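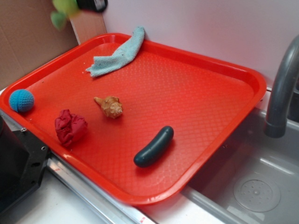 The Red Tray Pages - Small Things from the Play Kitchen

Print this page | E-mail this page

Welcome, and thank you for stopping by! I have been meaning to put up a little gallery of our play kitchen for ages, and on a rainy Sunday I finally sat down with a pot of tea and did it. Regular readers of the Kahsay family pages will know how fond I am of an ordinary tray. Give a child a tray and a handful of things that don't match, and you have bought yourself a good long morning - or at least long enough to drink something while it is still warm.

First picture, at the top: the shell, the cucumber, the knitted ball and two cloths, one red and one blue-green. The cucumber is a toy, of course, and it goes with the toy sink beside it, though in our house a cucumber may be washed, sold, put to bed or served as soup. I am partial to the shell myself, with those lovely brown markings and all the ridges for small fingers to follow. The blue-green towel is good old terry cloth, and I would always choose terry for this kind of play because it feels so different from the smooth things around it.

Second picture: a green plush turtle joins the party, with the light blue towel behind it and the blue knitted ball over toward the left side of the tray. Look at the diamond pattern on the floor of the tray, too! I do like a tray with some texture to it and a proper raised rim, and I spent far too many evenings looking through the Sterneck and Pusier catalogs before I settled on one.

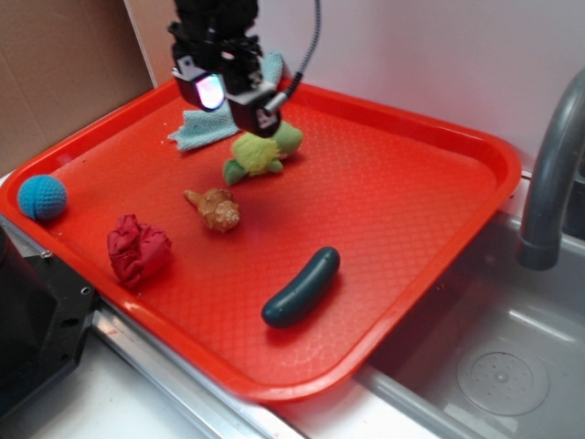 Nahom Admasu wrote in to ask whether the cloths really need to be part of it, as the ones at home always end up under the couch. My answer is yes, keep them in! A cloth can be a blanket, a pond or a picnic, and it folds away into nothing at the end of the day. Ours live in a drawer with 10 others, and I wash the whole lot together when I remember.

More trays in April, if I can get the Clorkitz blocks sorted by then.

We use cookies to remember your settings. OK

Contact | Copyright Kahsay Family Pages | Back to top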